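Collecting Examples with the Maltard Arms - FAQ

What do you record?
Somebody guides the arms through a job by hand, and we save the motion together with the wrist camera video. We love messy tables - cables and plugs teach a learner so much!

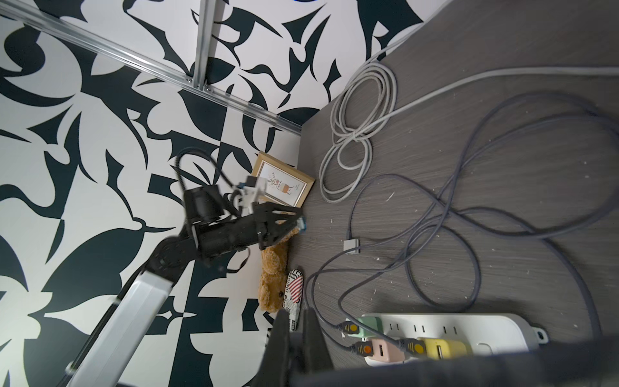

A session runs 16 tries, with a short break after the first 6. Fumbles get saved too, with their own tag.

How many examples are enough?
We aim for roughly 1,000 per job. Move things between tries, even a little, and the set gets a lot richer.

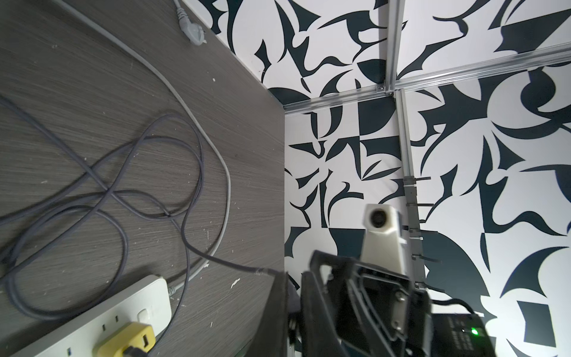
Thaweesak wrote in to say that slow, steady moves made training go far better than fast ones. Great tip - we've added it to the starter notes.

Related
Tagging fumbles in Testus
Setting up 2 arms at one table

Contact Grato | © 2020 Grato | Back to top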